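Kemeys: two-arm tabletop demonstrations

Version 3, July 23, 2018

What is in the box

Kemeys is a set of recorded demonstrations in which two robot arms, driven by a person, handle small objects on a white table. We made it to train Bulleck, our imitation learner, which at the time of writing has the patience of a saint and the hand-eye coordination of a dropped fork. You're welcome to use it for anything else that learns by watching.

There are 1,000 episodes. Of these, 300 are marked "clean," meaning the operator did the task without muttering. The rest contain hesitations, second tries and long stretches of hovering. We kept them on purpose. A learner that has only seen perfect grasps has no idea what to do after a bad one, and it will have plenty of bad ones.

Views

Each episode has a view from the head and a view from each wrist. The wrist views are the useful ones once the fingers close in. The head view is what you'll want for telling which arm is doing what, and for explaining to visitors why the arm has stopped.

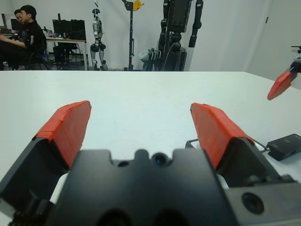
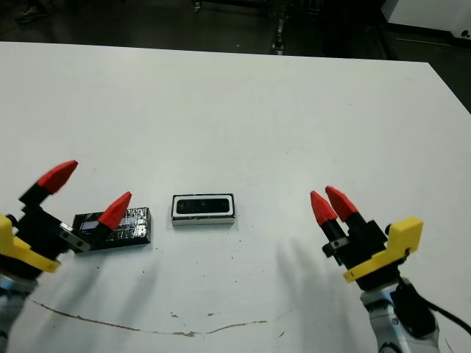
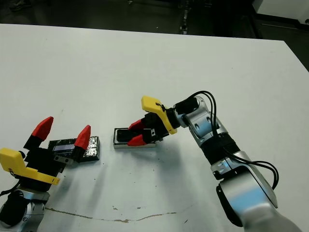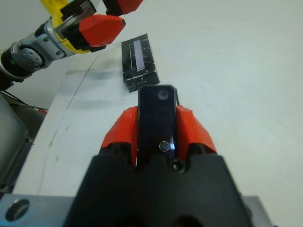

Sample stills from the wrist and head views, all with the red or orange-red fingertips and the white table. The last one shows a phone-like device held upright in the right gripper.

Things you should know before training

The table has a thin line running across it. An early Bulleck model took a deep interest in this line and steered by it, which worked beautifully until we moved the table. Mask it or shift your crops.

Shiny objects are overrepresented. Reflections move when the arms move, and a small model will happily learn the reflection. We consider this a feature of the world and a bug in the model.

The wrist views pick up the room as well as the table. Expect people, desks and other robots in the background. If your method needs a plain backdrop, it's going to have a hard time here and a worse one in anybody's kitchen.

Shadows from the arms fall on the table. Please don't "fix" them. We tried, in a branch called Poline, and the grasps got worse.

Labels

Every episode has a task name, a start and end mark for each grasp, and a result: done, partly done, or abandoned. "Partly done" covers a lot of ground. Two of us labeled the same 100 episodes and disagreed mostly on that one – we have left both sets of labels in so you can pick a side.

Known problems

- Clocks on the two wrist views drift apart in longer episodes. The align script handles most of it.
- A few episodes start with the gripper already closed. They are listed in skip.txt.
- Left-arm grasps are scarcer than right-arm grasps. Our operators turned out to have a favorite hand.

Getting it

Copies are on the shared drive in the Binville office. Run the check script before you train, and again if the copy finished faster than you expected. The next release is planned for September and should have more left-arm work in it, assuming the operators can be talked into it.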